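Neves Signals Depot to close regimental repair line in February

October 26, 2024

The signals repair line at Neves will stop taking in field radio sets in February, and its work will pass to the army's larger workshop at Arkow. The move was set out in a notice to units this week.

Neves has carried out second-line repair for the infantry battalions of the northern command for 39 years. The line has 117 posts, of which 13 are held by serving soldiers of the signals corps. The soldiers will be posted to Arkow with their test benches. Civilian staff have been offered transfers to Arkow or to the vehicle stores at Drusura.
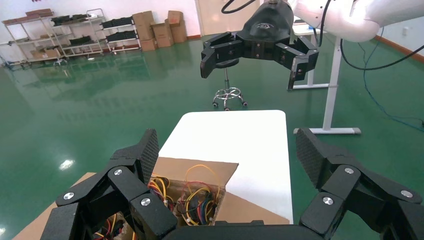
Coloured wires in an open cardboard box.

Under the new arrangement, battalions will send faulty sets to Arkow through their own quartermaster. Sets must be labelled with the unit code, the fault and the date of failure, and batteries are to be removed before dispatch. The target for return is six weeks, the same as at present. Sets beyond repair will be written off at Arkow and replaced from reserve stock.

The Grokden vehicle harness, fitted to the older command carriers, is not covered by the notice. Spares for it will stay at Neves until a separate order is issued. Units holding the harness should continue to use the existing demand form.

The last date for sending sets to Neves will be given in a further notice. Items already booked in by then will be completed on site. The depot's ammunition and clothing stores are unaffected.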